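Claltance Opens Its Second Repair Counter in Halum and Invites Neighbors to Bring In Their Old Computers

HALUM, November – Claltance, the family-run computer repair shop that has been looking after the homes and small businesses of Etton for 10 years, is delighted to open the doors of its second location, on Paul Street in downtown Halum.

The new counter takes over the former shoe store beside the post office, and longtime residents will be glad to hear that the big front windows and the old bench by the door are both staying right where they are (we wouldn't dream of moving that bench!).

"We have had folks driving over from Halum with a computer on the back seat for as long as I can remember," said Dayana Villca, founder of Claltance. "They'd sit and have coffee with us, and we'd talk about their kids and their tomatoes, and every one of them would ask when we were coming to their side of the river. So now we have come, and we couldn't be happier about it."

Last year the Etton shop repaired 817 machines, many of them desktops their owners had been ready to throw away. Claltance offers a free first look at any computer, whatever its age, and always calls with a price before work begins. 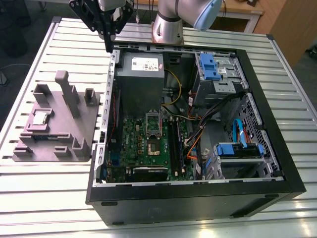 Rokeya Liyanage, who joined the Etton shop as an apprentice and will now manage the Halum counter, is also starting an evening class for beginners. It lasts about 2 hours and covers cleaning out dust, adding memory, and saving family photos somewhere safe.

"People are a little nervous the first time they open one up, and I was too," said Liyanage. "Come anyway, and bring a friend along."

The Halum counter opens at 9 in the morning. Class sign-up sheets are available at both shops, and there is free parking behind the building.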